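Jeltstead Rewrites Rules on Refillable Condiment Bottles

24 Aug 2025

Food businesses in Jeltstead will have to label, date and empty refillable condiment bottles on a fixed schedule under a revised sanitation code published by the city's environmental health office.

The code replaces a two-page notice that treated table bottles as ordinary utensils. Under the old text, a bottle had to be "clean at time of use," with no limit on how many times it could be topped off between washes. The new text ends topping off. A bottle must be emptied, taken apart, washed and air-dried before it is filled again, and the fill date must be written on the body or base in a form that survives handling.

The rules apply to nearly 700 permitted premises, including restaurants, cafeterias, food trucks and seasonal stands. Packets and factory-sealed bottles thrown away when empty are exempt.

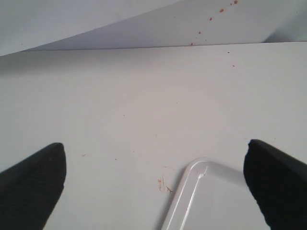
White work surface. Finishes on tables and counters are covered in Part 4 of the code.

Part 4 deals with the surfaces on which bottles are filled and stored. Filling must take place on a smooth, nonabsorbent surface that is light enough in color for residue to be seen under normal kitchen lighting. Existing dark counters may stay in use if filling is done on a removable white tray or board. Raw wood is ruled out for filling but remains acceptable for customer seating areas.

Przemysław Malinowski, who drafted the technical sections, said the color requirement drew more written comments than any other part of the proposal.

"Several operators had just installed dark stone," Malinowski said. "The tray option settles most of that. We are asking that the person filling the bottle be able to see a spill and wipe it before it dries."

Nozzles are handled separately in Part 5. A one-piece screw cap can be washed with the bottle. Caps with a valve or insert have to be separated first, and any insert that cannot be removed without a tool must be replaced on a schedule kept by the operator. Clipped or widened tips are no longer allowed. The office said a cut edge is difficult to clean and makes the flow harder to control.

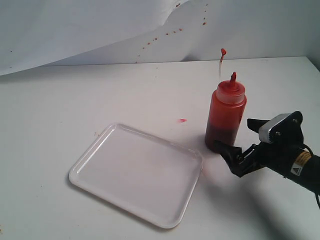
FOOD & HEALTH / CITY CODE

Splatter is addressed for the first time. Vertical surfaces next to a self-service condiment station must be washable to the height of the tallest dispenser plus one foot. Paper liners and backings are permitted if they are changed daily and whenever they are visibly marked. Fabric is not permitted at a station.

Premises with more than 80 seats must also keep a written log showing when each group of bottles was washed. Smaller premises may rely on the fill date alone. Logs can be on paper or electronic and must be available during an inspection.

A first violation brings a written warning. A second within the same permit year carries a $100 penalty, rising to $300 for a third. The office may waive a penalty if the fault is corrected while the inspector is on site.

Kernutex, a supplier of refillable dispensers with a warehouse in Humcombe, asked for a longer phase-in for valve caps in its written comments. The office declined but agreed that caps already in service can be used until they wear out, provided the insert comes off by hand.

Operators can request a review of their filling area before their next scheduled inspection. The review is free of charge and does not affect the permit score. The full code, with a blank wash log, is available at the permit counter in City Hall.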